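Clearing the Table at Tristorton
An open day where the robots are promised and the people do the lifting

The invitation from Plasetti said its open day would show "the future of tidying up." By four in the afternoon I had seen plenty of tidying up. The future was harder to spot.

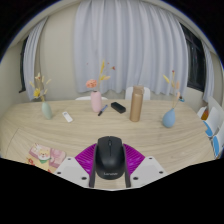 Wulan Ong, who runs the demonstrations, calls this the teaching stage. A person works a hand-held gripper, a camera records each grab, and the recordings go to train Anda, the company's software. Anda is then supposed to run an arm called Zaki. Zaki was not on show. It was "between versions," Ong told me.

Visitors were invited to have a go. I picked up a computer mouse and put it down again, which I can already do at home.

The wall poster claimed up to 600 grabs a day. I asked how many the software could repeat on a table it had never seen. Ong said they had tried 388 and counted 303 as successes. Counted by whom? By the team, she said.

Nabila Tambunan, a warehouse manager who had driven 60 miles to Tristorton, was kinder than I was. "The gripper is nice in the hand," she said. "But I came to see it work without the hand."

Plasetti plans another open day in January — with Zaki, Ong says. I have asked for a seat near the front.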